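Fleston Cricket Club
Minutes of the general meeting, October, 7.30 pm, held in the pavilion

Apologies were noted. The minutes of the last meeting were agreed without changes.

1. First eleven
The captain reported that the side finished second from bottom after losing the last 3 matches, including the away game at Stillstead. Batting in the middle overs was the main weakness. Winter nets will start a month earlier than last year. 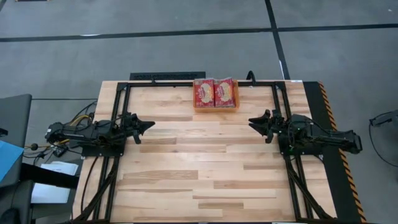 Wooden table with two black robot arms facing each other.

2. Ground and nets
The second net needs new matting. Barua quoted 2,540 pounds, fitted. Ratetti has been asked for a price and has not yet replied. Decision put off to the next meeting.

3. Subscriptions
Adult subscriptions will stay at 55 pounds. Twelve members have still to pay for last season and will be written to again. 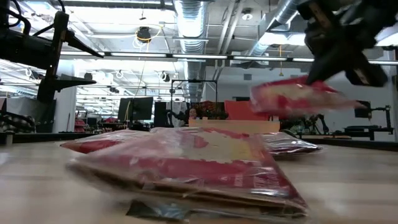 Can juniors train with the seniors in the winter nets?
Those aged 12 and over may attend the first hour if a parent stays at the ground.

4. Fixtures
Stillstead have asked to move the opening friendly to their ground. Agreed, with the return match at Fleston in June.

5. Any other business
The roller is to be serviced before it is put away. The scorebox key is missing and a new lock will be bought.

The meeting closed at 8.55 pm.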